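Planner stops short of open doorways in simulated house

Mercy Kashindye
We are evaluating the Alter navigation stack in simulated interiors. With the inflation radius set to 0.5 m, the global planner reports no path between rooms although the doors stand open. Views from the runs are attached. 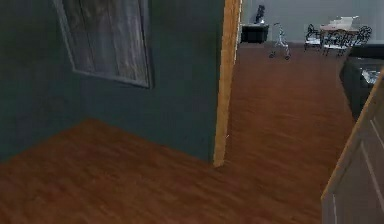
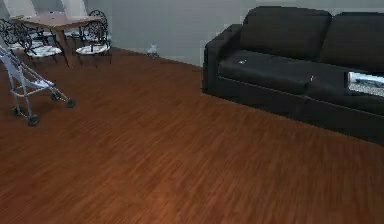
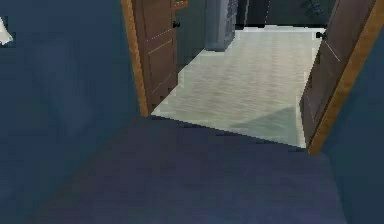 The same settings gave no failures in our earlier corridor tests. Which parameter should be examined first?

Beatrice Mabula
Please reduce the inflation radius before altering anything else. An open door leaf is also an obstacle — both sides of the gap are inflated.

Prokopenko
Had this in build 204. Updated, went away.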